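3.2. Datos pluviométricos y control de calidad

La cuenca del Trikach se instrumentó con 8 pluviómetros de balancín, distribuidos entre la cabecera y la estación de aforo de Peltstead. Los registros se agregaron a intervalos de diez minutos y se sometieron a dos filtros sucesivos: uno de rango, que elimina intensidades físicamente inverosímiles, y otro de coherencia espacial, que contrasta cada valor con los de las estaciones vecinas. Los huecos inferiores a una hora se rellenaron mediante ponderación por el inverso de la distancia; los más largos se excluyeron del análisis.

El episodio principal dejó un acumulado de 257 mm en Peltstead y de 278 mm en Grallico, situada a barlovento de la divisoria. La diferencia entre ambas estaciones es coherente con el refuerzo orográfico esperable bajo flujo húmedo del sureste, aunque la densidad de la red no permite separar esta contribución de la debida a la organización convectiva. El máximo de intensidad se registró antes en Grallico, con un desfase que concuerda con el desplazamiento de la banda principal en las imágenes de radar.

3.3. Respuesta hidrológica

El caudal punta en la sección de aforo alcanzó 516 m³/s. La curva de gasto se extrapoló en su tramo superior con el método de Fragkou — pendiente de energía constante y rugosidad compuesta —, por lo que la incertidumbre de la punta supera a la del resto del hidrograma. La humedad antecedente del suelo, elevada tras las lluvias de diciembre, redujo las pérdidas iniciales y acortó el tiempo de respuesta.
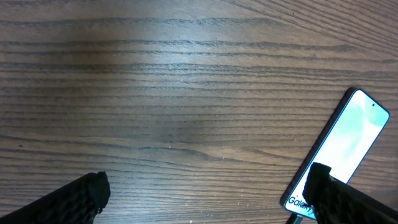

Figura 4. Superficie de madera con veta marcada.

El coeficiente de escorrentía se obtuvo como cociente entre el volumen de escorrentía directa y el de precipitación areal. Para separar el flujo base se empleó un filtro digital recursivo de un solo parámetro, calibrado con recesiones sin lluvia. Los resultados son poco sensibles a dicho parámetro durante la crecida, pero no en la rama descendente, donde el drenaje subsuperficial de las laderas prolonga la recesión. La misma partición se aplica en la sección 4 a los episodios secundarios.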